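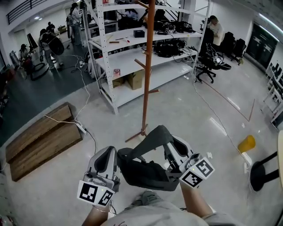
[jillgate-watch] Re: Garage break-ins, second lot

From: Kunach Road end
To: jillgate-watch

Replies in between your points. I've cut the bits I had nothing to add to.

> I came back from the police surgery at the library none the wiser. The
> officer said there had been 11 reports for the Jillgate garages in
> February, but I can only count four doors with damage in our row. Are
> they mixing us up with the lock-ups behind Irna Court?

Yes, partly. I asked the same thing by email and got an answer yesterday. The 11 covers both sites, as the lock-ups at Irna Court are recorded under Jillgate. Four of them are ours, which matches what you saw. The rest are Irna Court, and two of those are the same garage done twice.

The reply also said that a report is counted when someone rings or fills in the form, so a door that was forced and then quietly mended by the tenant doesn't appear anywhere. I know of one like that at my end. He had nothing taken, bent the hasp back and left it. I have asked him to report it even now. It can still be done online and they will give it a number. If anyone else is in the same position please do it, and say on the form that you think it is linked to the others.

> The one that worries me is the electric bike. It was chained to the wall
> inside, he had only had it since Christmas and it cost £1,599. The
> insurer is now asking for the frame number and he hasn't got it.

He may be able to get it back from the shop. Hjaltested keep the frame number against the sale on anything they build up or service in store, and they gave me mine over the counter when I showed the card I'd paid with. If he bought from them he should go in with the bank statement. If it was bought somewhere else it's worth ringing, but I couldn't tell you what they keep.

On the insurer, he should read the wording about outbuildings before he says much more to them. My own policy covers bikes in a shed or garage "within the boundaries of the home". Our garages aren't within anybody's boundary, they're across the road and rented separately. I only found out when I rang to ask. They added the garage as a second storage address for a small extra premium, but it had to be done before a claim. Some policies have a separate bicycle section that covers them anywhere if locked to something fixed, in which case the wall chain will help him and he should photograph what is left of it. Please tell him not to throw the cut link away. The police didn't want it but the insurer might.

> Can we do anything about getting our things back if they do turn up?
> The officer said most of what they recover can't be returned because
> they can't tell whose it is.

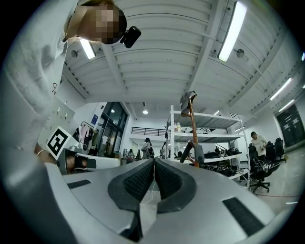 Marking is the dull answer, but I think it's the right one, and it is better done before the next lot than after. The police have a box of the ultraviolet pens at the library desk and will hand one over if you ask. Write the postcode and house number, then let it dry properly. I've done all my tools over the last fortnight and the pen is fussy about surfaces. Smooth hard plastic is fine. Anything rubbery with a pattern is hopeless, and the two black pads in the photo are the sort of thing I mean, with all those fine dots on them. The ink sinks in between and you can't read it under the lamp. On something like that I'd try the pale plastic body, which gives you far more room. Drill grips and strimmer handles have the same trouble. For metal I've scratched the postcode on with a cheap engraver, somewhere it can be seen without hunting for it, and it has made some of my spanners look dreadful.

After that, take pictures of everything with the serial numbers readable and keep them somewhere other than the laptop you'd also hate to lose. Mine are in an email to myself.

> I thought I would ask the council for a camera on the lamp post by the
> turning circle. Would you put your name to it?

I would, though I don't expect much. We asked for this once before, when the cars were being keyed, and were told that a new camera needs a certain level of recorded crime over a year and that Jillgate was below it. That was before any of this, so it's fair to ask again, and it is another reason for people to report things however small. Put the two sites in one request. They are using one set of figures for both, so they can hardly object.

The lighting is a separate matter and more likely to get somewhere. The lamp nearest the end block has been out for weeks, and two of the four doors forced were in that block. I've reported it on the council website and it is down as "awaiting parts". There are 58 garages on the Jillgate side and most of the tenants aren't on this list, so I doubt many people have reported it. If you use the same lamp number on the form (it's on a yellow sticker at head height) your report gets added to mine.

As for putting up our own cameras, one person in the row has already fitted one over his door. That's between him and the council as landlord, but he asked me about the rules so I looked. If it only covers his own door and the bit of ground in front, there's very little to worry about. If it takes in the footpath and other people's doors he ought to put a sign up, not keep the recordings longer than he needs, and be ready to hand over a copy if somebody in the footage asks for it. The tenancy also says nothing is to be fixed to the brickwork without permission. I've never heard of that being enforced.

> Somebody on the Kunach Road group says it is lads from the flats and
> has put up a photo of two of them. I didn't like it much.

Nor did I, and I asked for it to be taken down. It was gone by 9pm. The photo showed two boys walking past garages in daylight, which half of us do every day. Apart from being unfair on them, it could cause trouble if it ever came to court and a witness had seen the picture passed round first. I'd ask people not to do the same on this list. If you have footage from one of the nights, send it to the police with the reference number and leave it at that. They have told me they already have one clip with a light-coloured van in it and are working on the number plate. I don't know any more than that and I haven't seen the clip.

What would help them is times. The four on our side happened over two nights, and the only fixed point is that one tenant parked at twenty to midnight on the first night and saw nothing wrong. If you were in or out of the row after that, even if you noticed nothing, they would like to hear from you.

> Last thing, are the doors ever going to be replaced? Mine can be opened
> with a good kick and I expect they know it.

The council's line is that doors are replaced when they fail, and a forced door counts as failed only if it can't be made to shut. Mine shuts, with a gap you can get a hand through. I've put in a bolt at each side at the bottom, on the inside of the frame, worked from the outside with a key. It took me an afternoon and I'd be happy to show anyone how they go in. The centre handle lock is the weak part on all of them and a new one of the same kind won't be any stronger.

The next police surgery is at the library again, 4pm. I'll be there and will take the list of reference numbers if people send them to me off-list beforehand. Just the number and the garage, please, no need for the whole story again.

--
To stop getting these messages, send a blank email to the list address with "leave" as the subject.
Replies go to the whole list unless you change the address.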